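Notes for anyone using the Brovmont laundry set, which is mostly shirts and mostly the shirts people stopped wearing in public.

## What's in it

- 276 clips of long-sleeve tops being spread and folded on a white table
- 24 more of things we filed under "other" (scarves, one pillowcase with ambitions)
- 300 in total, sorted by garment in `clelell/`

## Fold stages

Labels run from `heap` to `done`. Most arguments are over `spread`, which we apply once the body is more or less a rectangle. Wrinkles are allowed. So are sleeves with their own plans.

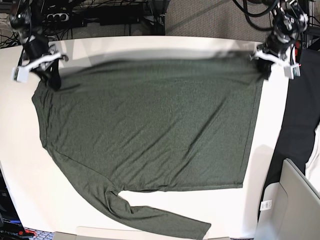 ## Known problems

Dark olive green and black are easy to mix up in the color column. If you find a green shirt listed as black, open an issue and be gentle.

Heathered knits are tagged `plain`. We had a `speckled` tag for 9 clips and then couldn't agree on what a speckle was.

`sleeve_state` has 4 values. `twisted` covers anything from a slight turn to a wrung dishcloth.

## Changes

31 October 2021: renamed `Orari` to `orari`. Sorry about your scripts.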